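6 min read

I've been hauling the same box of college textbooks from apartment to apartment for longer than I'd like to admit, so when a friend forwarded me Ratih Ong's email address with the subject line "talk to her before you move again," I figured it was time.

Ratih runs the rental side of Tarkeck, a small outfit that lends textbooks by the semester. Rental, mind you, not buyback. She was very firm about that in the first thirty seconds of our call. "People mail us their old books out of the blue," she told me. "There's no form, there's no name half the time. We had a chemistry book show up in a pillowcase!"

We talked on a Thursday, early, before her phones opened, and I could hear her eating toast. I asked her the thing I'd always wondered as a student, namely why renting a book for one semester sometimes costs nearly as much as owning it.

"Editions," she said, with her mouth full. "It's always editions. If I buy a book this fall and the publisher puts out a new one in March, I've got one semester to make my money. If the edition sits still for a few years I can rent it out over and over and the price comes way down." Her favorite books, business-wise, are the ones I would have guessed were the worst. Logic. Music theory. Latin! "Latin is wonderful," she said. "Latin just stays put."

Her least favorite is anything with an access code in the back. A rented copy almost never has a live code (the first renter uses it up), and so the student ends up paying for the code separately and then calling her, mad. She's started putting a line about it on the order page in bold type. I asked if that helped and she laughed for a while.

I wanted to know about highlighting, too, mostly out of guilt. I was a heavy highlighter, pink and yellow, whole pages of it. Tarkeck allows it, up to a point. Pencil is fine. Highlighter is fine if you can still read the words. Pen in the margins gets a note in the record, and water damage means you've bought the book. "Coffee counts as water," Ratih said. "I get that question every single semester."
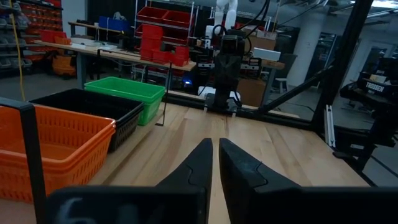
Hafiz Rahman, who had joined the call by then, thought she was being too easy on people about the pen. A student who rents a calculus book with the odd-numbered answers already inked in has been cheated out of the practice, as he put it, and he'd send every one of those back to be replaced. Ratih said he was welcome to pay for that. They have clearly had this conversation before, and I let them go a couple of rounds while I refilled my coffee (away from any books).

When they came back to me I asked about due dates, the part I always got wrong. The standard rental runs to the end of finals, and then there's a grace period of 12 days. After that it's two dollars a day until you hit the price of the book, and then it's yours, congratulations. Last spring they had 614 rentals out and 20 of those never came home. I'd have guessed way more. "No, students are pretty good," Ratih said. "It's the ones who transfer. They pack the book, they're in another state, they find it at Thanksgiving and they feel awful." She'll usually knock the fee down if you call. She'd like you to call.

I did ask how she keeps track of it all, expecting something fancy, and got an earful about software. They were on a system called Brondosen for years and she misses it. The new one, from Huteck, sends out reminder emails at three in the morning and she can't make it stop. "Who's reading that? Well, students, I guess. They answer right away."

So what should somebody do before renting? Her advice was simpler than I expected. Check the syllabus for the edition, and if there's no edition on the syllabus, email the professor and ask if last year's is okay. Wait for the first class if your bookstore will let you. And look at the price to buy a used copy before you rent a new one, even though that's a funny thing for her to be telling people. "If you can get it used for five bucks more than I'm charging, buy it," she said. "I'd rather you came back for the expensive one."

I told her about my box. Two psych books, a statistics book I never opened, a poetry anthology with somebody else's name in it. She asked what edition the statistics book was and I went and looked, and when I read it to her there was a pretty long silence.

"Okay," she said. "Keep the poetry."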